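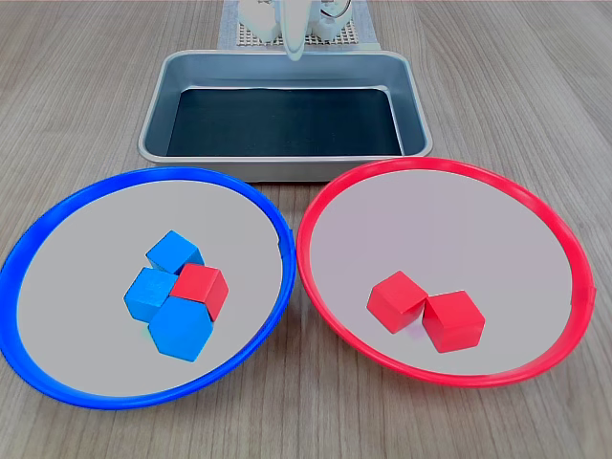 Cellik Sorting Set with Plates, Tray and Cubes
Sold by Paiva Learning Supplies

Home > Early Years > Maths and Sorting > Sorting Sets

A tabletop sorting set for preschool and the first years of school. Children move small coloured wooden cubes between round plates and a metal tray, and learn to group, match and compare as they go. The set is built for shared tables and daily use, and everything in it can be bought again separately if a piece goes missing.

The Cellik set replaces our older Raltavix set, which came in moulded plastic and is no longer made. Cubes from the Raltavix set will still work on the new plates, though the colours don't match exactly.

What the set is for

Sorting by colour is usually the first activity. Put a mixed handful of cubes in the tray and ask the child to move all the cubes of one colour to one plate. Once that is easy, use the second plate for a second colour, then try rules that are harder to hold in mind, such as one red cube for every two blue cubes.

The tray can also be the finishing point. Start with the cubes on the plates and have the child clear them into the tray one at a time. This suits children who are working on grip and release, and it makes packing up part of the activity.

Older children can use the set for simple addition and taking away, for sharing a group of cubes equally between plates, and for copying a pattern laid out by a partner.

The plates

The plates are wide, round and shallow, with a raised rim and a flat centre. The rim stops cubes from sliding off when the plate is pushed across the table, and it's low enough that a small hand can reach in from any side. The blue plate has a bright rim and a light grey centre, so cubes stay easy to pick out against it, including the blue ones.

Plates are dishwasher safe on the top rack. They are not intended for food and should not go in the microwave.

The tray

The tray is a rectangular metal pan in silver-grey with rounded corners, sloped sides and a rolled rim. A dark liner covers the flat bottom. It cuts down the noise when cubes are dropped in, and lifts out for cleaning. Replacement liners are sold singly.

We tried several trays before settling on this one. Straight-sided trays looked tidier on the shelf, but children had trouble getting their fingers under a cube that had landed in a corner. The sloped sides fixed most of that.

The cubes

The cubes are solid wood, coloured with a water-based stain. Edges are lightly sanded. Some variation in shade between cubes of the same colour is normal, and the grain may show through on lighter faces.

Every cube is the same size, so colour is the only difference to sort by. If you want size sorting as well, see the Cerkix graded blocks, which are sold as a separate set and fit the same tray.

Setting up

Place the tray towards the back of the table and the plates in front of it, nearest the child. Leave enough room at the sides for elbows. A plain table works best. On a patterned cloth, younger children tend to lose track of cubes that land outside the plates.

For two children, give each child one plate and share the tray. For a larger group, we recommend a second set.

Care and cleaning

Wipe the cubes with a damp cloth and dry them straight away. Do not soak them. Wash the tray by hand in warm soapy water with the liner removed, and dry it fully before putting the liner back. Abrasive pads will scratch the finish.

Store the set flat. The plates stack, and the cubes can be kept in the cloth bag supplied.

Safety

Suitable for ages three and up. Children should be supervised while using the set. Check the cubes for splinters or chips at the start of each term and throw out any that are damaged.

Ordering

Item number: 173
Orders of 5 or more sets are shipped free within Canada.
Orders are packed within 2 business days. School purchase orders are accepted.
Returns are accepted for 19 days from delivery if the set is unused and in its original box.

The current batch was delayed in March and is now back in stock. Back orders will be sent out from 12th April, in the order they were received.

Spare parts

Single plate, specify colour when ordering
Metal tray with liner
Liner only
Bag of cubes, mixed colours
Bag of cubes, single colour
Cloth storage bag

Customer comments

"We keep ours on the maths shelf and it gets used nearly every day. The cubes have held their colour well. I would like a lid for the tray." Kindergarten teacher

"Good size plates. The liner came loose once but pressed back in without any trouble." Home daycare operator

Questions about this set can be sent to Rosimeire Furtado in customer service through the contact form. Please include your order number if you have already bought the set.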